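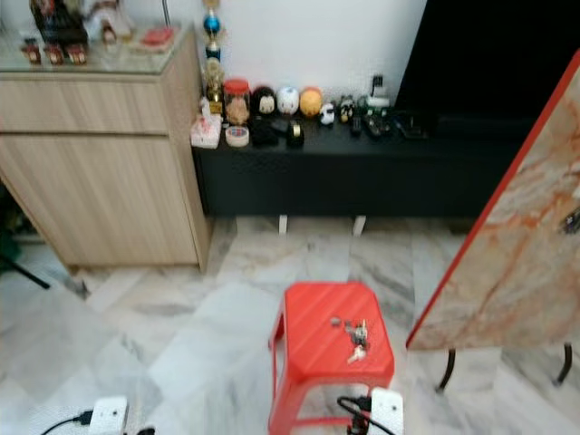
Reading time: 3 minutes

I bought the Draken stick vacuum in November, for 58 dollars, from the Futeo online store. Before that I had only a broom and an old canister vacuum which was my aunt's, and the canister was so loud that I cleaned the floor less often than I should. I wanted something light that I can take out every evening after dinner. I don't have carpets. All my rooms have tile, so please read this review with that in mind.

The box was smaller than I expected. Inside you find the motor part, the tube, the floor head, a narrow nozzle, a round brush for furniture, the charger and a wall holder with two screws. The manual is short and the English in it is worse than mine, but the drawings are clear. I put everything together in a few minutes. The tube clicks into the motor part with a strong sound, and at first I was afraid that I broke it.

The seller writes that the battery is 3,000 mAh. I can't measure this. What I can say is that on the low setting I clean the whole apartment and there is still one light burning on the handle. On the high setting I finish the living room and the hallway, and then it dies in the kitchen. I use the low setting nearly always. For tile it is enough, it takes hair, crumbs and the gray dust which collects along the wall. Rice it does not like so much. The front of the floor head pushes the grains forward, so you must lift the head a little and put it down on top of them.

The lines between the tiles are the difficult place. Fine dust stays there after one pass. If I go slowly along the line, and not across, it comes out. My old canister did this better, I must say it.

I was most curious about the low furniture. The floor head is flat, but the joint behind it is thick, and when you lay the tube down to reach under something, the front of the head wants to stand up. Under my bed it works well. Under a low TV console it is a small fight, and for the last part by the wall I take the tube away and use the narrow nozzle on my knees.

The round brush was the nice surprise. I bought the machine for floors, and now I use this brush as much as the floor head. Figurines on a glass top are always a problem for me: with a cloth I move them all, and then they never stand in the same order again. With the brush on low I go between them slowly. Hold the very small ones with a finger. The hair of the brush is soft and I found no scratches on the glass. Finger marks stay, of course, so you will still need a cloth for the glass itself.

Weight: I put it on my kitchen scale in pieces and added the numbers, 3,325 grams with the floor head. In the hand it feels heavier than that, as the motor is at the top. My wrist is tired after the whole apartment. A neighbor of mine has the Dönmez, which carries the motor lower, and it felt easier when I tried it, but it costs much more and I didn't use it long enough to compare the cleaning.

The dust cup is small. I empty it each time. The lid opens downward, quickly, so hold it deep inside the bag or you will clean twice. The filter can be washed, and it needs a full day to dry. I ordered a second filter for this reason. The wall holder I did not like, the screws are too short and the plastic bends. I now use a Jotton hook from the hardware store.

Good for: tile, small homes, evening cleaning, shelves.
Not so good for: thick carpets (I could not test), weak wrists, rice.

I give it 4 stars of 5. If the filter or the battery gets bad later I will write it under this text.

Updated 6 Feb 2026

Reviews > Household > Vacuums > Draken stick vacuum

We use cookies to remember your settings and count visits. Accept | Settings

Contact | Privacy | Back to top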